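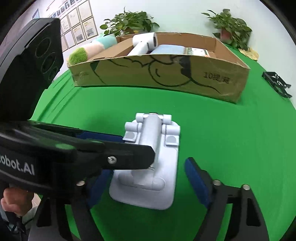
White plastic piece on the green cloth.

1 April 2026

Spent the whole morning on the Hauser canvas, the big harbour one, and I'm still not sure what I think of it! The catalogue calls it an early work, very much under the spell of the Fauves, but the greys along the quay look far too calm to me for that (compare the Biria sketchbook, where he can't leave a single roof alone). Took the raking light to the bottom left corner again and found a second signature under the first, 9 cm further in. Smaller, and with a loop on the H he dropped later on.

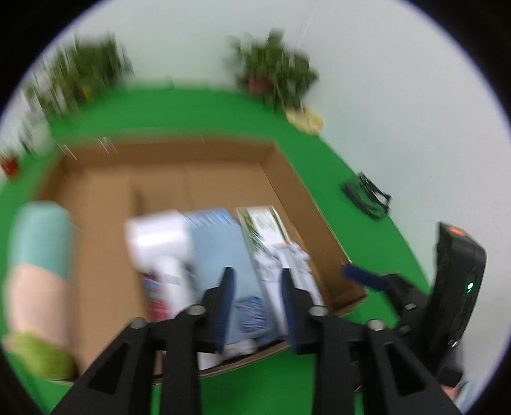 Old varnish next. I did 3 test patches along the top edge, and the middle one came up lovely, a proper cold blue in the sky that makes the whole picture feel northern. Skastton want a written opinion before October and they've insured it at 3,260, which seems low to me. If we post them the samples, a plain brown cardboard box like the one here would do, flaps out of the way so everything can be reached, only with some padding in it please.

Still to do: ask Pirnix for the X-ray plates, all 18, and look again at that loop.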